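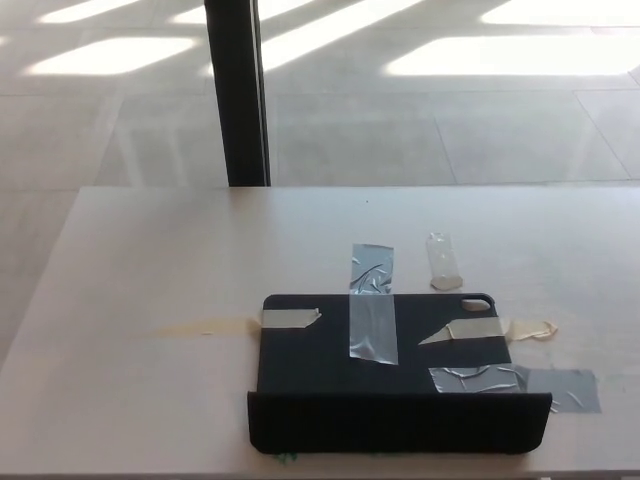 Un ruban adhésif, c'est une bande très fine avec de la colle sur un seul côté. On s'en sert pour fermer un carton, réparer une page ou empêcher un objet de bouger. Il en existe beaucoup de sortes et elles ne font pas toutes le même travail. Sur la table claire, un étui noir de tablette est maintenu par deux rubans différents : un ruban argenté, large, et un ruban de masquage beige, plus étroit.

Pourquoi ça colle ?

La colle d'un ruban adhésif est molle. Quand tu appuies dessus, elle s'écrase un peu et entre dans les tout petits creux de la surface. Même une table qui te paraît lisse a des creux et des bosses, trop petits pour tes yeux. Plus la colle touche la surface, mieux elle tient. C'est pour cela qu'il faut frotter le ruban avec le doigt après l'avoir posé.

La poussière gêne la colle. Si la table est sale, le ruban attrape les saletés et touche mal la table. Il se décolle alors très vite. L'eau et la graisse font le même effet.

Le ruban argenté

Il est épais et solide. À l'intérieur, on trouve souvent un tissu à mailles, pris entre une couche de plastique et une couche de colle. Le tissu empêche le ruban de s'étirer. Il permet aussi de le déchirer à la main, bien droit, en suivant les fils. Ce ruban brille, et quand il fait des plis, on les voit tout de suite. Un pli, c'est un endroit où la colle ne touche plus rien.

Le ruban de masquage

Celui-là est en papier légèrement gaufré. Les peintres le posent au bord des fenêtres pour ne pas mettre de peinture à côté. Sa colle est plus faible, exprès : on doit pouvoir l'enlever sans abîmer ce qu'il y a dessous. Il se déchire très facilement, souvent de travers, et son bout finit parfois en pointe.

Et pour l'enlever ?

Tire lentement, en repliant le ruban sur lui-même. Si tu tires d'un coup vers le haut, tu risques d'arracher la peinture ou de laisser de la colle. Un ruban resté longtemps en place est plus difficile à retirer, surtout au soleil. La colle chauffe, vieillit et devient collante comme du sirop, ou bien sèche comme une croûte. Pour les restes, demande à un adulte un chiffon avec un peu d'eau tiède et de savon.

À essayer à la maison

Il te faut du ruban de masquage, du ruban argenté, une feuille de papier et une vieille assiette en plastique.

Coupe deux morceaux de chaque ruban, de la même longueur. Colle un morceau de chaque sorte sur l'assiette et frotte bien. Colle les deux autres sur la feuille. Attends 25 minutes, puis décolle tout doucement. Regarde ce qui reste sur le papier et sur l'assiette. Note tes résultats dans un cahier.

Tu peux recommencer avec une assiette un peu farineuse pour voir la différence.

Les mots à retenir

Adhésif : qui colle.
Gaufré : couvert de petits plis réguliers.
Maille : petit trou entre les fils d'un tissu.

Fiche des ateliers Escobedo, mai 2023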